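**Tarkuten two-arm bench kit: anyone else past the trial?**

**wattlebird_bench** wrote, May 10, 2018:

Right, I've been promising a write-up on the Tarkuten kit since the Plendton meet, so I've made a cuppa and I'm doing it in one go. Sorry in advance for the length!

For anyone who missed the other thread: you get the pair of arms, the rail frame, the wrist cameras and a year of Lill, their software for teaching and replaying moves. You drive the arms through a job by hand, it records you, then you let it have a crack. The job I care about is the dullest one in our stockroom, putting snack packets into baskets so they can go out to the vending customers. Chips, noodles, lollies, whatever the wholesaler sends.

Setup was better than I expected. The frame squares up nicely, the manual is in decent English, and the cable lengths are right (whoever worked those out deserves a raise). Lill took me most of a morning because the licence key is case sensitive and printed in a font where you can't tell an l from an I. Grrr.

Then the grippers. The kit comes with the Grekero fingers, the blocky black ones with the tapered faces. On anything in a box they're great. On bags I've gone back and forth. Instant noodles are my favourite test because the brick inside gives you something firm to close on, but the film is slippery and crinkly and the glare off it does funny things to the wrist camera.

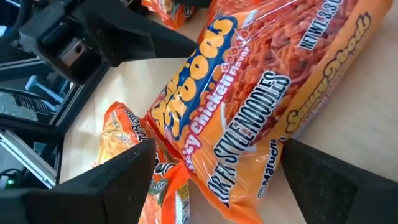 With that sort of packet I've found you want to come in wide, settle, then close slowly. If you rush the close, the bag rolls out sideways and you've got a noodle packet doing laps of the bench. Going slowly in the teaching runs made a massive difference, far more than anything I changed in the Lill settings. I recorded 200 of them over the fortnight and the last lot were much tidier than the first, mostly because I'd stopped driving like a learner.

Chips are harder. Full of air, no firm middle, and if you squeeze enough to lift you worry about crumbs. I'm getting a grab I'd call acceptable, and I wouldn't put it in front of a customer yet.
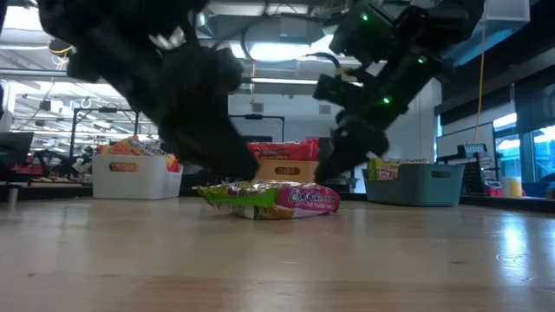
*Bench setup, green and pink packets between the arms and the baskets along the back.*

Overall I'm happy. It's $2,000 a year for Lill after the first year though, and I haven't decided if I'll cough that up. Keen to hear from anyone who's renewed.

---

**offcut** wrote:

Good write-up, thanks. I'm going to be the grump on the price. I did the trial and sent it back. 2,000 bucks every year for what is basically record and playback with a nice colour scheme is a lot. The arms are lovely, no argument, I'd buy them tomorrow without the subscription. Grekero sell the fingers on their own too, so you're not tied to the bundle if you've got other arms lying around.

Also you're using the wrong end effector for chips. Suction cup, done. Everyone in packaging worked this out years ago.

---

**wattlebird_bench** wrote:

I knew the suction comment was coming, haha. I tried a cup on the left arm! On a flat bag lying flat it's brilliant. On a crinkled one you can't get a seal, and half of what I get arrives crinkled. Then there's the compressor noise, and we share a wall with a physio.

---

**offcut** wrote:

Bellows cup, soft lip, bigger than you think you need. I'd bet you used whatever came in the drawer.

---

**wattlebird_bench** wrote:

...I used whatever came in the drawer.

---

**mudlark77** wrote:

I renewed, so I can answer that bit. Second year with Lill here, different job (we sort seed packets, which are flat and paper and much kinder than yours). I don't agree with offcut that it's only playback. If you move the basket a hand's width it still finds it, and the old system we had would happily drop everything on the floor beside it. What I will say is that support gets slow after the first year. My last ticket sat for 3 weeks and the answer was a link to the page I'd already linked in the ticket.

Question for wattlebird, are you teaching with one arm at a time or both together? I had no end of trouble with both until I made myself park one of them well clear.

---

**wattlebird_bench** wrote:

Bit of each. For single packets I park one. For the bigger bags I've been trying a steady-and-lift with both, and it's fiddly, because my brain can't run two hands independently before lunch. Parking one is good advice for anyone starting out. The baskets don't love it when an elbow comes round either. I've shoved mine as far back as the arms will comfortably reach and that's been a big improvement.

3 weeks is rubbish. That does put me off.

---

**tin_of_bolts** wrote:

Can I ask a beginner one? Does background stuff matter, like if there's people walking past or a window behind the bench? My spare room gets full afternoon sun and my partner has vetoed blackout curtains.

---

**mudlark77** wrote:

It matters a bit. Sun straight onto shiny film is the worst of it. I'd record some runs in the morning and some in the afternoon so it sees both, and not bother with the curtains.

---

**offcut** wrote:

Or a sheet of baking paper over the window, costs nothing. mudlark I'll give you the basket thing, mine coped with that as well. I still reckon the price is a joke for a home user. They had a hobby tier on the Tarkuten site for a while and it vanished.

---

**wattlebird_bench** wrote:

I asked them about the hobby tier and got "under consideration", make of that what you will. Will order a proper bellows cup and try it on the chips, and I'll put the numbers up in this thread for once. If it beats the Grekero fingers I'll eat the test stock.

---

**tin_of_bolts** wrote:

Thanks both! Going to try the baking paper first. Does anyone know if the 2 wrist cameras can be bought separately, or is it a whole arm each time?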